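3. Planning the purchase

Read this section before you ask Fenbridge for a quotation. It covers what to record about the work, what to measure and what to put in the budget. Installation starts in section 4.

3.1 Record the task first

The Astar kitchen arm is priced by task, so the task list decides the cost.

1. Write down each job you want the arm to take on. Keep wiping, rinsing and clearing waste as separate lines.
2. Against each line, note whether it needs one hand or two. A second arm is a separate order code and needs its own mount.
3. Note where the person presses and where the hands only move through the air. Pressing jobs need the force-sensing wrist.
4. List the surfaces touched. Ribbed or grooved steel needs the soft pad set – the standard pad is for flat worktops only.
5. Note any loose waste that collects in the drain. The arm does not pick this out unless the fine gripper is fitted.
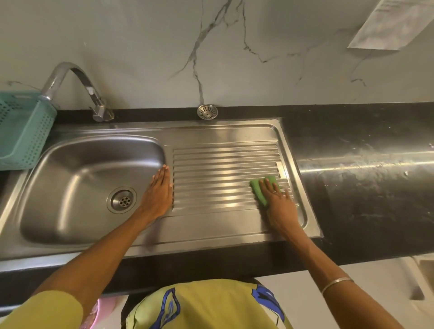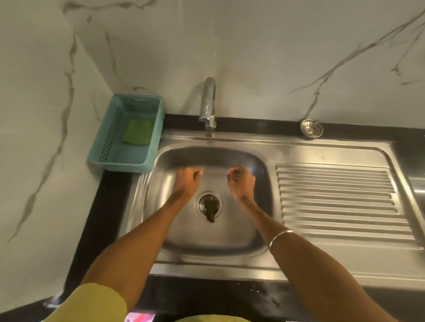

Figure 3. Work by hand at a steel sink unit with a ribbed drainboard to the right of the basin.

3.2 Measure the site

1. Measure the basin, the drainboard and the worktop on each side.
2. Measure the tap at its highest point and at the end of the spout. A tall curved tap takes up space the arm would otherwise use, and may mean choosing the long-reach model.
3. Mark anything kept beside the sink, such as a basket or sponge holder, and decide whether it stays.
4. Note polished steel and glossy wall panels on the form. Strong reflections can upset the vision unit, and the matt light hood is an extra.

Caution: Do not fix a mount to a stone or tiled surface until the installer has approved the position.

3.3 Draw up the budget

Enter these as separate lines on the planning form:

Arm and controller
Mount and splash cover
Wrist, gripper and pads
Site visit and fitting
Staff training
Spare pads for the first year
Service contract

Pads are sold in packs of 11 and one pack costs £72. The service contract is £387 for each arm and is paid yearly. Delivery is charged on top.

Note: Gresach mounts fit the Astar arm but are not covered by the Astar warranty. Bhattacharjee splash covers are covered if the installer fits them.

3.4 Book the trial

Allow seven working days between sending the form and the trial. Trials are held on site and start at the time of day when the sink is normally cleaned. Keep the usual sponge and cleaning product to hand.

Send the form to Nilmini Talukder in Sales Planning. Questions on reach and mounting go to Tae-yang Ra in Applications. Prices are held from the day of the trial until the end of the following month.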